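Beryl Oakley has been writing to the same woman in Gindden for 40 years and has met her once, for lunch, which she describes as a mistake.

"We had nothing to say," she tells me. "I'd already written it all down. She'd already read it. We ate our soup."

They went home and resumed the letters. Oakley, now 76, keeps the replies in order of arrival, and will read from them if you let her. I let her. The woman's name is Ada Caputo, and in one August she devoted four pages to a neighbor's fence.

"It was a good fence letter," Oakley says. "You wanted to know how it came out."

How did it come out?

"She moved on to her knee."

Oakley writes in the early morning, in blue ink, on paper she buys in pads of 30 sheets. She doesn't draft. If she spells something wrong she crosses it out and keeps going, and she takes a dim view of correspondents who recopy. A man named Kenneth Bautista wrote to her for a year in what she calls "wedding invitation handwriting," and she was relieved when he took up golf.

I asked whether she had tried email.

"I have email. The dentist uses it."

Her complaint about it is speed. A letter takes five or six days to reach Gindden, and by then whatever she was furious about has usually blown over, so Caputo's sympathy arrives for a problem she has to go back and look up. She likes this. "It's like finding money in a coat." 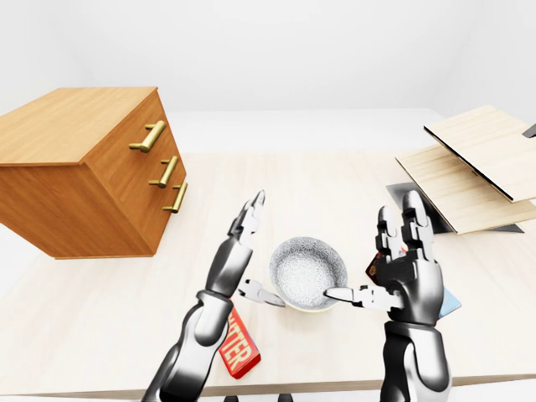
There are rules, though she denies it. Weather gets one sentence. Grandchildren get a paragraph each, and illnesses must be the writer's own. She once let a letter from Caputo sit unanswered for a month over a remark about her potato salad, then answered it without mentioning the potato salad, and considers the matter closed. She brought it up twice while I was there.

Will they have lunch again?

"She's suggested it," Oakley says. "I wrote back about the gutters."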